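Paper slips wanted for the memory boxes

The Cullcombe Local History Group is going ahead with its memory boxes, and we need help filling them before they go out to members at home. Anneli Ojala has taken over the project from the old programs team and is collecting material through the end of the month.

The idea came from the December social, when people wrote a line or two about the town on a slip of paper and then drew one out to read aloud. Several members asked to do it again. With meetings on hold in May 2020, the boxes will travel from house to house instead. Each household keeps a box for a week, reads what is in it, adds a few slips and passes it on to the next name on the list.

There are 2 boxes at present. One covers the Plostodholm side of town, including the mill cottages and the old rail yard. The other covers Main Street and the school. The group has 897 slips on file from past events, but many repeat the same stories about the 1950s flood, and Anneli would like to see different subjects. Shops, bus routes, teachers, church suppers and summer jobs are all thin at the moment.

Please use plain white paper, cut to about the size of a playing card. Write on one side only, in pen, and fold the slip once with the writing inside. Put your initials on it if you are willing to be asked about it later. Staples and tape should be left off, as they catch on the other slips and tear them when someone reaches in.

Do not worry about packing the slips in order. They are meant to be mixed up, and a box should be filled loosely enough for a hand to get to the bottom. The lid has to close flat for delivery, so take some out if it will not.
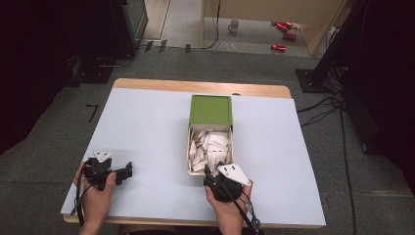

Spread a clean sheet over the table before you open a box. Folded slips are easy to lose on a carpet, and we would like them all to come back. When you have finished reading, put everything in again, close the lid and write the date on the card that comes with the box.

Slips can be left in the mail slot at the Toivonen Building on Trunumer Road. Mark the envelope "Memory Boxes." Anyone who wants to be added to the delivery list should leave a name, address and phone number in the same envelope. Large-print copies of the older slips are available on request.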